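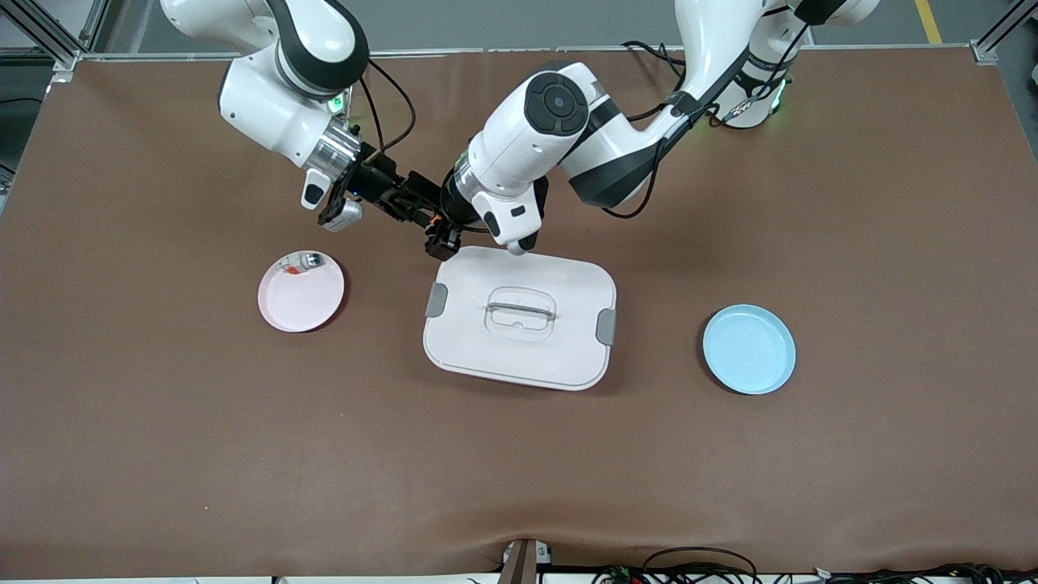 Anong Kamolrat asked on the way out why two arms are used when one could lift a lid. Her question is a good place to start the write-up of the Stavcombe visit.

One arm can pull a lid, but the box moves with it. With two, one holds and the other opens. At the demonstration the container had a clip on each side, and the plates to left and right were within reach of the arms.

Points to cover in your report:

Which arm would you give the holding job, and why?
Where would you put the camera if the gripper blocks its view of the clip?
What should the arms do if a clip sticks?

Indrek Mägi's notes on grippers are in the course folder. Read them before the seminar.

Reports are 600 words, plus one labelled sketch of the table. They count for 15 marks. Hand them in to Benjie Lagman by the end of May. If you missed the visit, see him about the Ravthorpe one.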